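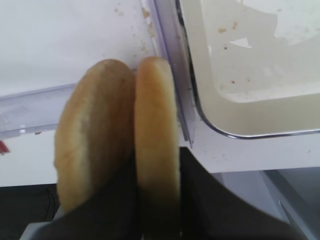

The Gallcombe roll is a small, soft-crusted white bread roll traditionally made in and near the market town of Gallcombe. It is split by hand, buttered, and eaten at a speed that visitors have remarked on since the 1800s. The roll has no protected status, no agreed recipe, and, according to several neighboring towns, no real claim to be different from any other roll. Gallcombe disputes all of this except the first part.

Name

The roll is called a "gall" within the town, a "cob" two miles outside it, and a "bun" in Skiltville, where the word is used mainly to annoy people from Gallcombe. The food historian Cadi Hughes has traced "gall" in its bread sense to a baker's account book that lists "galls, plain" and "galls, better." What made the second kind better is not recorded, though it cost twice as much. An older theory, that the name comes from the round growths found on oak trees, is repeated on most tea towels sold in the town.

History

Bread was baked in Gallcombe long before anybody thought to be proud of it. The earliest firm mention of the roll is in a complaint. A court record describes a baker fined for selling short weight, who argued that his rolls were supposed to be small and that customers with larger appetites could buy more of them. He lost, but the size stuck.

By the late 19th century the town had 4 bakeries on a single street, each claiming to be the original. Three of them used the same flour from the same mill, and two shared an oven wall. The Lloyd bakery outlasted the rest, largely because it opened earlier in the morning. Its owners put this down to quality.

The roll went into decline after the mill closed. Sliced bread took most of the household trade, and for a time the Lloyd shop kept going on wedding cakes and a meat pie that older residents discuss in lowered voices. The revival is usually credited to Rutilio Barrera, who bought the business, dropped the pie, and returned to a slow overnight dough. His first batch sold poorly. His second was reviewed in the local paper by Gwawr James, who called it "a roll, and a good one," a sentence that has been painted on the shop window ever since.

Preparation

The dough is made from white wheat flour, water, yeast, salt, and a little lard. Some bakers add milk. Those who do not add milk regard this as cheating, and those who do regard the others as poor. The dough rests overnight in a cool room, is shaped by hand into short ovals, and is baked close together so that the sides stay soft. Baking takes place at 431 degrees Fahrenheit, an oddly exact figure that seems to have come from a faulty dial at the Lloyd bakery. The dial has been repaired. The figure has been kept.

A finished roll should be golden on top and give slightly when pressed. Flour on the crust is allowed but thought showy. The roll goes stale by early evening, which bakers describe as a sign of honest ingredients and which has done no harm to repeat sales.

Splitting and serving

Local custom holds that a gall must be pulled apart and never cut. In practice nearly every café in the town uses a knife, and the rule is enforced mostly against guests. Butter goes on both halves. Fillings are limited by tradition to cheese, ham, or both, although Nia Price's cookbook of the region includes a version with smoked fish that drew letters.

Rolls left over from the day before are toasted, crumbled into soup, or offered to ducks, who have become choosy.

The Nestex affair

On May 17, 2005, the packaged foods company Nestex began selling a "Gallcombe-Style Roll" in plastic bags of six. It was round, sweet, and stayed soft for nine days. The town council wrote in protest, and Nestex replied with a voucher. Eifion Gwynne, then mayor, returned the voucher at a public meeting attended by roughly 360 people, many of whom had come about parking. The product was dropped the following February because of weak sales. Gallcombe counts this as a victory. The company has never said whether it noticed the dispute.

In popular culture

The roll appears on the town sign, where it is often mistaken for a potato. It is also the subject of a folk song in eleven verses, of which the last five are about something else.

See also

Cob (bread)
Skiltville bun
List of bread rolls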